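Sorting the odds and ends

I have been putting off the small stuff since May. The furniture got moved, the books got boxed, and what was left was the layer of things that live at the bottom of drawers. I finally started on it this week, and I'm writing down how I went about it because my sister asked and because I will forget by the next time.

The whole thing began with a shelf. I bought a Tikkanen wall unit last year, the narrow one, and it was supposed to hold the things we use every day. Within a few months it held batteries, receipts, two dead flashlights and a coffee can full of screws. When I took it down to paint behind it, all of that went into shopping bags, and the shopping bags went under the desk in the back room. There were four of them. I kicked them every time I sat down.

My first try was to sort straight from the bags. I'd reach in, take something out, decide where it went, and put it there. This was slow, and I kept pulling out things I had no answer for and dropping them back in. After an hour I had one clean bag and three that were heavier than before.

Khang Trương, who I used to work with at Urton, told me to stop reaching into bags. His method is to use something wide and shallow with sides, put a handful of things in it, and spread them out so nothing is on top of anything else. Then you only deal with what is in front of you. When it's empty you get the next handful. He ran the returns desk for years and says he handled 3,000 small parts a month that way. I never saw the numbers but I did see the desk, and it was tidy.

So now everything goes through a gray bin with sloped sides. The slope is useful. Small things slide back down to the flat part, and I can see all of it from where I'm sitting. The bottom is speckled and has its share of smudges by now, which doesn't bother me. I wipe it when I think of it.
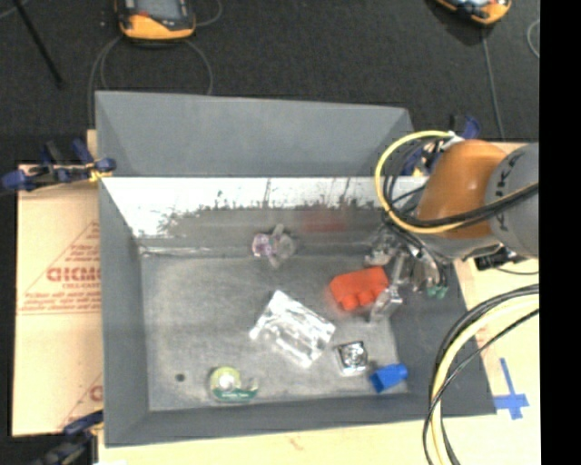

Filed under: Household, Drawers

Some of what comes through is easy. The roll of clear tape goes back in the desk, top left, with the scissors. We own too many rolls of tape because I can never find one and buy another. I am going to try keeping all of them in one place and see if that ends it.

Toy blocks are easy too. The orange one with the studs goes in the big tub with the others. My nephew's blocks have spread through every room of this place and I find them in coat pockets. Anything blue, orange or otherwise that looks like it came from a toy goes to the tub, and he can decide whether it belongs to a set. I used to try to match them up myself. That was a waste of an evening.

Plastic wrapping is where I slow down. I've thrown out bags that still had a part in them, including the feet for a Gunano lamp that has leaned ever since. Now any clear package gets opened and checked before it goes in the trash. It takes a few seconds.

Then there are the things like the shiny silver cube with the circle on top, or the little purple see-through piece. I don't want to stand there turning them over. Those go in a jar with a date on the lid. If the jar hasn't been opened in a year, I'll empty it without looking too hard.

The jar is from the Drakusham store out by the highway. They sell them singly, and the lid is flat enough to write on. I also got small labels there, 100 to a pack, and I've used maybe a dozen. I don't see the point of labeling a drawer that has one kind of thing in it.

Where I am as of 07/06/2008: two bags done, two to go. The coffee can is still full. I poured the screws out once and poured them right back. I may just keep the can.

The Tikkanen unit is back on the wall, painted behind, and it has three things on it: the keys, the mail and a flashlight that works. I'd like to leave it that way through the summer. My sister wants to know if she can borrow the bin when I'm finished, and she can, but she'll have to come and get it. It doesn't fit in my car with the back seat up.

Next I'll do the bag with the cords in it. I have already looked inside and there are at least three chargers for phones we no longer have.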